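Folding a towel is easy until you ask a machine to do it. At Skendutis, a small workshop that tests robots on household chores, the arm has 527 tidying attempts behind it. Hard, square things go well. Soft things do not.

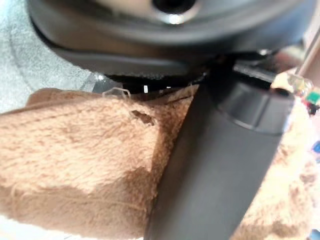
Words: Bláthnaid Mulligan
March 10, 2025

Plush is among the hardest. It gives way under a finger and bunches into folds, so its shape keeps changing.

"Give it 20 boxes and I can go for lunch," says engineer Damian Zwahlen. "Give it two soft toys and I stay put."

He won't guess at a date for a home version – his own washing still gets sorted by hand.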